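Ticket 436: order split into two parcels, one missing
Store: Hurkevley, Olthorpe depot
Status: open

Customer's tracking page has said "out for delivery" since 7:30 a.m.
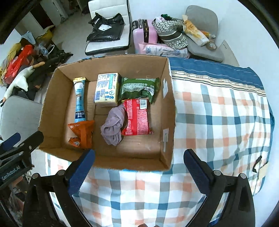

Depot scan shows one label for two parcels. The second was never given its own number. The parcel that did arrive has snack packages and a yellow carton in it, no coffee. Asked Olthorpe to search by weight, over 500 g.

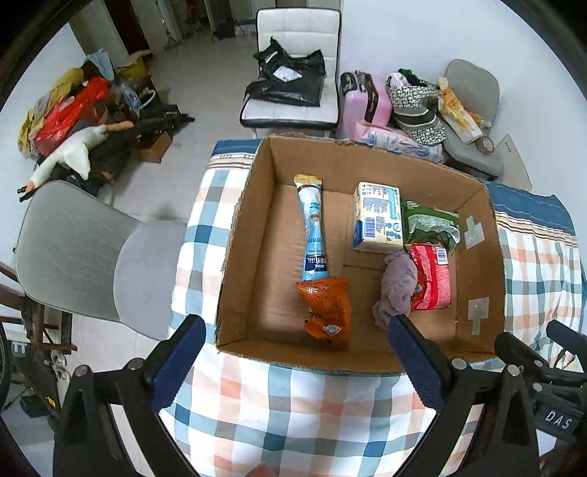

Can the customer get a refund now?
Refunds open once the depot closes its search.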